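Notes for Week 5: The Site Visit

Read these before we get on the bus. There will be a short discussion the following meeting, and it goes badly for people who plan to wing it.

1. Where we are going

Prenberg is holding its open day on October 6, 2019, and has agreed to take our group through the handling lab for two hours. The lab is on the ground floor, past the cafeteria. Previous groups have found the cafeteria without help.

Bring a notebook, a pencil and closed shoes. Sandals get you a seat in the lobby with a brochure, and I have read the brochure.

2. What you will be shown

The tour has three stops.

Sellton palletizer. Large, loud, behind a fence. It stacks cartons all day and is very good at it. Most of you will take your pictures here. Note how little it needs to know: the cartons always come from the same place, at the same angle, in the same size. Ask what happens when one arrives crushed.

Naciri conveyor. A belt, a sorting gate and a person with a clipboard. Write down what the person does. In my experience this is the most advanced component on the line.

Ledeo bench. One arm, a few containers and a lot of waiting. It draws the smallest crowd, and it is the stop your write-up is about.

3. Background for the Ledeo bench

Picking something up breaks down into four questions. Where is the thing? Where is my hand? How do I get the second to the first without hitting anything? Did I get it? A toddler answers all four while looking at something else. The arm takes them in order, and you can watch it think, or at least watch it stop.

The first question gets a lot easier if you cheat. The usual cheat is the fiducial marker, a printed square with a blocky black-and-white pattern. A camera that knows the size of the square can work out how far away it is and which way it is tilted. Stick one on a box and the box more or less announces itself. Stick several on a plate and you can lose a couple behind a finger or a patch of glare and still have something to go on.

Whether this counts as the robot "seeing" the box is question (c) below. Please don't settle it on the bus.

The second question is mostly bookkeeping. The arm knows its joint angles, and from those it can compute where the fingertips ought to be. "Ought to" is carrying a good deal of weight in that sentence, and calibration is how we keep it honest. Review the handout from Week 3, which I know you kept.

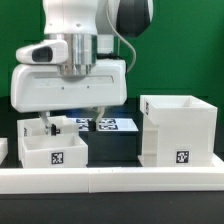
Fig. 1. The bench at work: open gripper over the rear left box and the marked platform.

Look at the spacing in Fig. 1 before the visit. The fingers are spread, with one pad over the rear box and the other over the platform, so there are things to bump into on both sides. The box on the right is much taller than the ones on the left. Sketch a path from left to right that would clear its rim, then sketch the one you would use if you were being paid by the hour.

4. Questions for the write-up

(a) Which surfaces carry markers, and which faces would you mark if you could afford only one per container?

(b) Suppose a marker is hidden by the gripper itself. What should the arm do: guess, move or give up? Defend your choice.

(c) Does the robot see the box? Two paragraphs. The dictionary definition of "see" is not a paragraph.

(d) The guide at each stop will use the word "intelligent." Record what the machine was doing at the time.

5. Rules and grading

Stay behind the yellow line. Don't hand things to the arm. Don't ask if it can make coffee, as this has been asked.

The write-up is capped at 2000 words and is worth 18 points. Late work loses 2 points a day. Figures don't count toward the limit, though six pages of the palletizer will be noticed.

Reading for next time: the chapter on grasping, up to the section with the integrals. Those who enjoy integrals may continue.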